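Divina Dumlao
17/11/2018

Thread on small wooden jewellery trees: the sort with a round base, one upright and a few short arms. I have been using one on my desk for keys, lanyards and earphones, and I have now read more than I meant to about why they fall over. Notes follow, mostly on stability.

A stand like this has one job, which is to hold light things off the table by their loops. The load is small. The trouble is where the load goes. Every item hangs outside the upright, so every item is trying to tip it.

The sum is short. Weight of the item times its distance beyond the edge of the base gives the tipping moment. Weight of the stand times the radius of the base gives the resistance. If the arm does not reach past the base, a hanging item cannot tip it by weight alone. Most short-armed trees are safe on that count.

What does tip them is a sideways tug. You pull a lanyard off in a hurry, the loop catches on the tip of the arm, and the force is applied at the top of the post. Height now works against you. Mine is 158 grams. It does not take much of a tug. 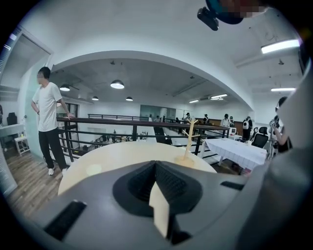 Arm position matters more than arm count. Arms low on the post keep the pull near the base but leave no room for anything long. With the branches set near the top, as on the light wooden one on the round table, a necklace can hang its length, and the price is a longer lever when something snags. I would still choose high arms. A chain lying in a heap on the base is a chain you will spend the evening untangling.

Joints next. The cheap method is a hole drilled in the post and a dowel pushed in with glue. It is fine if the hole is deep enough. On my first one, a Vivley, two arms worked loose by September. I drilled them out, cleaned off the old glue and refitted them with fresh PVA. No movement so far.

The post-to-base joint is the one to check before you buy. Hold the base flat with one hand and push the top of the post gently with the other. Any click or rocking will get worse. A screw up through the base is better than glue alone, provided the head is countersunk. A proud screw head makes the whole thing spin on the table like a plate.

Tabletops. A smooth top gives very little grip to bare wood, so the stand slides before it tips. This is often the better failure. If you add a felt disc it will slide more easily, if you add rubber it will grip and may go over instead. I have thin cork under mine – a compromise.

Rim versus centre: a round table has no corners to tuck a stand into, and the rim is where sleeves and bags pass. Put it near the middle and accept the reach.

One last use I did not expect. The top of the post will take a small light cap or lid if it has a hollow side. It will not take a mug. I tried it with a Hancombe enamel one and the mug now has a chip.

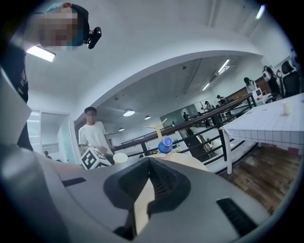 Mkhize replied that I had left out ballast, and that a steel washer let into the underside of the base fixes most of this for pennies.

Fair point, and I should have included it. A 40 mm washer in a shallow recess lowers the centre of gravity and adds weight where it is useful. Cut the recess before you fit the cork. Use epoxy, as PVA does not hold well on steel.

With washer and cork fitted mine comes to 142 grams more than the kitchen scales gave for the bare Vivley, which tells you how light the Vivley was. I will weigh the Trinex one when it arrives and add the result under this post.

Contact: use the message form | © Divina Dumlao | Back to top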